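Part 2 of the Pluvden Play Grocer guide, for the grown-ups doing the setting up

## Setting out the table

Before you start, have a slow look through the whole part once with a cup of tea. It's all easy, but the steps lean on each other a little, and it's nicer to know what's coming.

1. Choose a table with a plain, light top and push its long side up against a wall. Two smaller tables pushed together will do nicely. Run your palm along the join and make sure the tops are level, or the rounder pieces of play food will find the dip every time.

2. Wipe the tabletop with a damp cloth and dry it well. Paper bags soften quickly on a wet surface, and the bottom is always the first bit to go.

3. Lay the paper bag on its side in the middle of the table, with the opening toward the front edge. Ease the rope handles clear of the mouth — one back over the top, the other down along the tabletop — and tuck a couple of the rounder foods inside to begin with. We like an orange one and a white one together, as the two colours are easy to tell apart inside a brown bag.

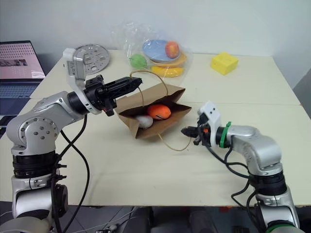 4. Set out the rest of the food on the tabletop, leaving a little breathing room between pieces. If your set came in a clear plastic bag, put that bag away somewhere high once you've emptied it.

> **Caution:** Plastic bags and rope handles are not playthings for little ones. Please keep children under three away from the table unless you're sitting right there with them.

## Keeping a clear spot at the front

Once the food is out, it's tempting to fill every corner, and we do understand (the pieces are very cheerful!). Do try to keep a good stretch of bare table nearest the shopper, though. Things need somewhere to land when they come out of the bag, and a child who has to balance a tomato on top of a loaf will soon be a cross child.

1. Slide the food toward the far side of the table.
2. Sweep any crumbs, fluff or bits of torn paper off the front part with a dry hand.
3. Try one full round yourself: pick a piece, bag it, take it out again and put it back where it started. 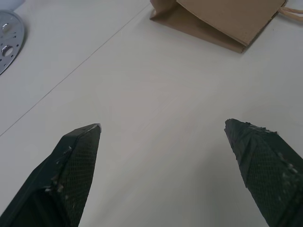
If you find yourself reaching too far in that trial round, bring everything forward a hand's width and try again. Small arms are shorter than we remember, and it's worth crouching down to their height before deciding you're finished.

**Note:** Should a handle pull loose, thread it back through and knot it on the inside. Spare bags come in packs of five; ask for part 3504.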